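Section 4: Fitting and caring for the Tollton plush table cover

4.1 Before you start

The cover fits tables up to 1050 mm wide. It is supplied folded, with two elastic straps and a bag of 27 clips. Unfold it in a dry room and leave it face up overnight so that the creases can drop out.

Wipe the tabletop with a damp cloth and dry it fully. If the table has been waxed, wait until the wax has hardened.

CAUTION: Do not fit the cover over a heated tabletop or beneath a lamp that hangs lower than 508 mm.

4.2 Fitting

1. Lay the cover over the table with the care label at the back left corner.
2. Smooth it from the centre outwards with the flat of your hand.
3. Check that the overhang is 66 mm along both long sides. Pull the cover across if one side is longer.
4. Push the clips on at the back edge first, then the two short ends.
5. Pull the front edge tight and clip it from left to right.
6. Pass the straps under the table and hook them to the loops. Do not stretch a strap to more than twice its length.

Note: On round-cornered tables, fold each corner under once before clipping. Square corners need no fold.

Note: Covers in the Jemal range have loops on the short ends only. Fit the straps lengthways.

4.3 Setting the pile

New covers shed a little for the first few days. Vacuum with the soft brush head on the lowest setting, then brush the pile in one direction with the Fornov brush or any soft clothes brush.

Plush changes shade with the lie of the pile and with the light. Paler patches are not a fault in the dye. Brush them and look again from the other side of the table.

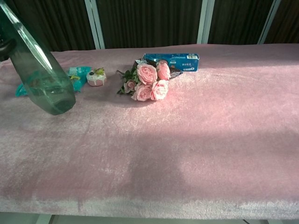 Fig. 6. Pink cover with lighter areas along the front edge.

4.4 Cleaning

1. Blot spills at once with a white cloth. Do not rub.
2. For marks that remain, use cool water and a drop of mild soap, working from the outside in.
3. Let the cover dry flat, then brush.
4. For a full wash, take off all clips and straps and wash at 30 degrees on a gentle cycle. Do not tumble dry or iron.

CAUTION: Bleach and solvent sprays will damage the backing.

If the pile stays matted after washing, hold a steamer well clear of the surface, pass it over once and brush while the pile is still damp. Replacement clips are sold under the Skomelel name in the spares list in Section 7.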